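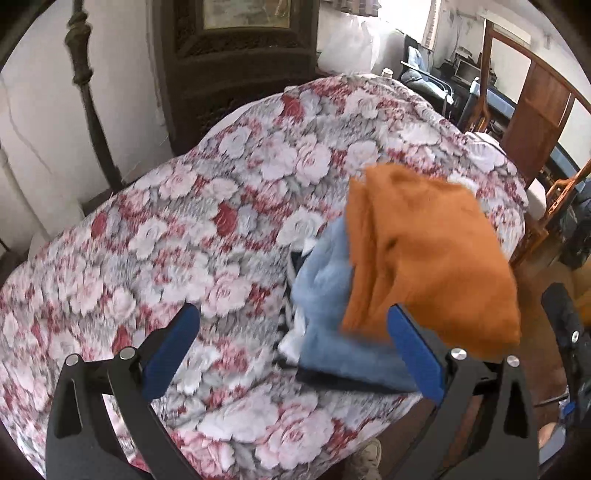 What is the first task in caring for household clothing?

Sorting comes first. Garments are separated by fabric and weight before any folding begins.

Chapter 6: Folding and Storing Garments

This chapter introduces the handling of everyday clothing after laundering. A made bed provides a broad, soft surface on which fleece and other bulky garments may be laid out and folded.

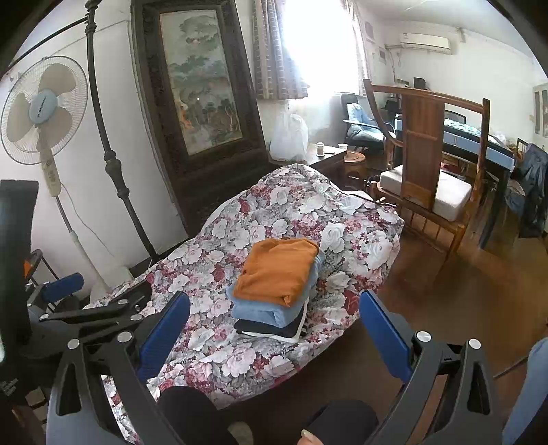

Heavier items should be placed low in a pile wherever their shape permits, and each fold should be smoothed by hand. A pile intended for a wardrobe shelf may hold up to 8 garments. Students will apply these principles in the Grollholm exercise, for which 60 minutes should be allowed. Colour sorting is treated separately in the next chapter.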